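What to Carry, Ship and Leave: The Arithmetic of a Long Move Abroad

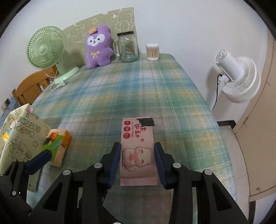
A pale pink pack of Super Mini Wipes, with a resealable flap at one end.

A move of more than six months to a country where the mover has no house, no car and no relatives is a freight problem first. Every object in the old apartment has to be assigned to a channel: carried, shipped, stored, sold or discarded. Each channel has a price, a delay and a rate of loss, and most of the trouble in a first year abroad can be traced to objects placed in the wrong one.

The method set out in this article was developed over 5 relocations, the most recent to Lostau, a river town with one supermarket, a weekly market and a post office that closes at noon. It assumes one adult, a rented room at the far end and no employer paying the bill.

Start with volume

Most people weigh their belongings first. Airlines charge by weight, and bathroom scales are easy to find. Sea freight, however, is priced mainly by volume, and so is storage. A box of winter coats and a box of books can cost the same to ship if they fill the same space. The same two boxes will be treated very differently at an airport counter.

Measure each filled box along three sides and write the result on the lid. Add the totals by channel. In the Lostau move, the first list came to 1219 liters for shipping, well above what the room at the other end could hold. The second list, made a week later, cut the furniture entirely and kept the bedding. Beds can be bought used in nearly any town. Good bedding that fits a known mattress size is harder to replace, but check the size first, as standard mattresses differ between countries and fitted sheets do not forgive the difference.

Shared containers

A shared container is the cheapest way to send a small load by sea. The forwarder collects loads from several customers and closes the container when it is full. The quoted transit time usually covers the crossing alone. It leaves out the wait for the container to fill, the customs check and the truck at the far end.

Plomura, the forwarder used for Lostau, quoted a price per cubic meter with a minimum charge. Loads below the minimum paid it anyway, so a half-empty allowance was money spent on air. The invoice also carried a $200 handling fee at the arrival port, listed on the second page of the terms. Ask any forwarder for port fees, delivery fees and storage fees in writing before comparing prices. A low crossing rate with high arrival fees is common.

Customs rules for used household goods vary widely. Many countries let a new resident bring them in free of duty if they have been owned for a set period and arrive within a set window after the move. The window can open on the date of the visa, the date of entry or the date of local registration. Find out which. An inventory in the local language, with a modest value beside each line, will be asked for more than once. Print four copies.

Storage at home

Storage looks cheap by the month and becomes expensive by the year. The useful comparison is between the total rent for the planned absence and the cost of buying the same things again on return. A sofa rarely passes this test. Tools, documents and musical instruments often do.

The unit rented at Drevar for the last move cost $600 for the full term, paid in advance. It held papers, a bicycle and two crates of kitchen equipment. On a strict reading the bicycle should have been sold. The crates earned their space only because they were packed around the papers, in corners that would have been paid for in any case.

Climate control adds to the rent and is worth paying for where summers are humid. Where they are dry, sealed bins and a raised floor pallet will protect most things other than photographs and leather.

The first two weeks

The carried bags have to cover the gap between landing and delivery. Plan for the gap to be twice as long as quoted. This means clothes for the season at the destination, one set of sheets, a towel, a pot, a knife packed in checked luggage, prescription medicine with a copy of the prescription, and every original document. Originals never go by sea.

Adapters should be bought before departure. A single adapter with a power strip from home will serve a desk, provided that the strip is rated for the local voltage. Many are not, and the rating is printed on the underside.

Sheets and towels can be mailed ahead to a landlord who agrees to receive them. At the Iglesias guesthouse, used as a first address in an earlier move, parcels were held for new arrivals at no charge if notice was given by Tuesday of the week they were due.

Keep the lists after the boxes are unpacked. They are the starting inventory for the return trip, and customs may ask to see them again.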